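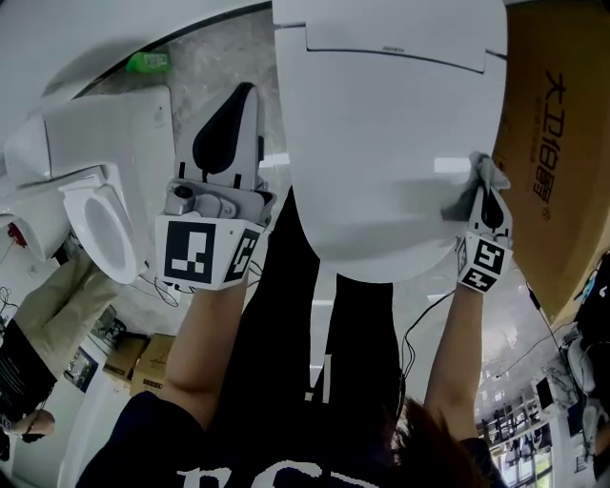 *A white toilet seat lid with a small grey logo near the hinge.*

The groundsman of Estden has worked at the club for many seasons, but he asked us not to print his name. "People come for the football," he said. "They should know the names of the players." We met him in the small room behind the main stand, on the morning after the last home match. Estden had beaten Clamusen by one goal in the second round of the regional cup, and 651 people had paid to see it.

He did not see the goal. "I was looking at the left corner, where the water stays," he told us. "I heard the noise and I understood that we scored. Later my colleague explained me which goal it was."

The match was in danger until the afternoon. It had rained for two days, and the referee came early to inspect the field. He walked to both penalty areas and let the ball fall several times. Then he asked for one more hour. "This hour was the longest of the season," the groundsman said. "We worked with forks, four of us, only on that corner. When he came back, he let the ball fall again and said we can play."

We asked whether a postponed match would be a problem for the club. He answered that it would be a problem mostly for the visitors. Clamusen had brought 44 supporters in one bus, and the replay date in October was already taken by the league. For the home side, the money from the gate matters too. The first round match against Alach was seen by only 431 people, on a cold evening with a late kickoff.

Now Estden will play away at Mbwambo, a team from one division higher. The groundsman will travel with the team for the first time in two years. He is curious about their field, which was laid new last summer. "They have drainage under the whole surface," he said. "We have drainage under one half, and the other half we have a fork."

Does he believe that Estden can win there? He thought about it for some time. "On a dry field, they are faster than us. If it rains, maybe we have our chance. But with their drainage, also the rain will not help so much."

Before we left, he showed us the goal nets, which he was repairing by hand with green cord. One had a hole in the upper corner, and he could not say if it came from the winning goal or from a bird. The next home match is in the league, in nine days, and he wants to sow the left corner again before that.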